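Notebook, Sunday, September 12, 2021

Sourdough rye trials, continued. Written by Weronika, with remarks of Baiba Ots where I mark them.

Starter was fed last night with the Plunmont rye and this morning it smelled more sour than I like, a little bit of vinegar. Khrystyna thinks the corner by the window is too warm during the day and too cold at night, so the starter never has a steady life. I moved it to the shelf above the flour bins. I will not change anything else this week, otherwise we will not know what helped.

Two doughs today. Dough A is the same recipe as in June, with the scald made in the evening and left covered until morning. Dough B has the same flour and the same salt, but the scald was made today and used when it was only lukewarm. Dough weight was 1,083 g for each, after mixing. I wrote in June that the long scald gives more sweetness and I still believe it, but in June I did not make the second dough next to it, so it was only my feeling.

Mixing by hand. B was stiffer in the beginning and I wanted very much to add water, but I did not. After 30 minutes of rest it was soft enough and I was glad that I waited. A was sticky from the start, like clay that has been rained on. Caraway was added to both, the old jar is now finished.
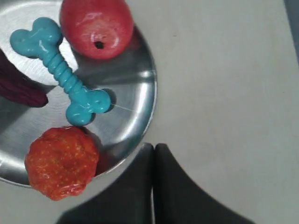 First rise went slower than expected in both. A showed small holes on top after lunch, B was still closed and smooth, so I baked A first and gave B more time. This makes the comparison less clean, I know. Baiba says that each dough should be baked when it is ready and not when the clock says so, and the note about time is enough. I agree with her more than I did in spring.

Oven: the Fivum again. The left side is still hotter than the right. I turned the tin halfway and the crust came out almost even, only one corner is darker. Ezekiel promised to look at the door seal. If he reads this - please also look at the light, it goes off when the door is closed too hard.

A after baking: dark, good smell, small crack along one long side. The crack is probably from my too dry hands when I smoothed the top. B after baking: paler, higher in the middle, no crack. I did not cut any of them. Rye must stand until tomorrow, and last time we cut too early and the knife was covered with gum and Zofia was right to complain.

To remember for next time:
Write the water temperature before mixing. I forgot it for B.
Buy caraway, and not the ground one.
Ask Khrystyna where she put the second lid.
Starter needs 6 days on the new shelf before I judge the smell.

Baiba adds: taste the crust and the crumb separately, and taste B first. The sweet one makes everything after it seem flat.

Cutting tomorrow before coffee, whoever is here can join.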